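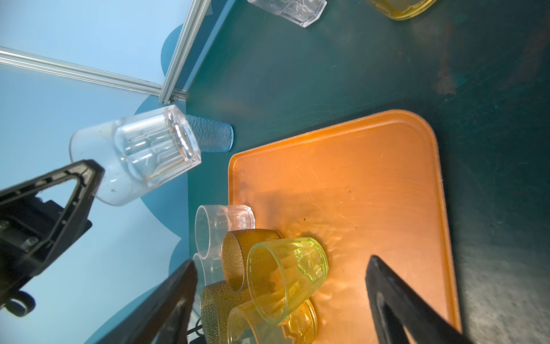

October, late evening. I came back from the memorial for Asabe Garba and I did not want to go to bed yet, so I am writing. She sang for 40 years and I listened to her for most of my life, but I never met her. It is strange to feel so tired from grief for a person who did not know my name. I keep thinking about ordinary things that were near me today, like an orange tray with drinking glasses on it, and one clear glass lying on its side. My mind holds on to such things when it cannot hold the big thing.

The hall in Nandurham was full before five o'clock. I was number 102 in the line, they gave us small paper numbers at the door. The woman in front of me had come from Clovport by bus, 132 miles, with a bag of old records on her knees. She wanted somebody from the family to see them. I don't know if she managed it, I lost her when we went inside.

Her son spoke first. He had posted the news himself last week, a short message with a picture of her in the kitchen, and I think many of us had read it so often that we knew the words. Today he said almost the same words again, but slower. He told us that she was at home, that she had asked for the radio, and that she complained about the song which was playing. People laughed, and then it was quiet for a long time.

After him came the drummer from her first band. He is very old now and he could not stand, so they brought the microphone down to his chair. He talked about the film they made in Jadska, when she was paid with a coat and two chickens. I had read this story in a magazine, but there it was one chicken. I believe the drummer.

Some actors were present too. There were photographers at the side door who called their names, and I did not like this. One actor from the Oei series stopped and smiled for them. Another one walked past with her hand on her hat. Maybe I should not judge, it is their work and it has rules that I don't know.

At the end they played "the harbor song," the first recording, with the cough in the second verse. Around 5 people near me began to sing and then the whole row. I know all the words and still I could not sing. I only moved my mouth.

On the train home I tried to write a message to my sister. She was the one who bought me the first cassette - she will say she doesn't remember it. I deleted the message three times. I will call her tomorrow after breakfast, when she has finished with the dog.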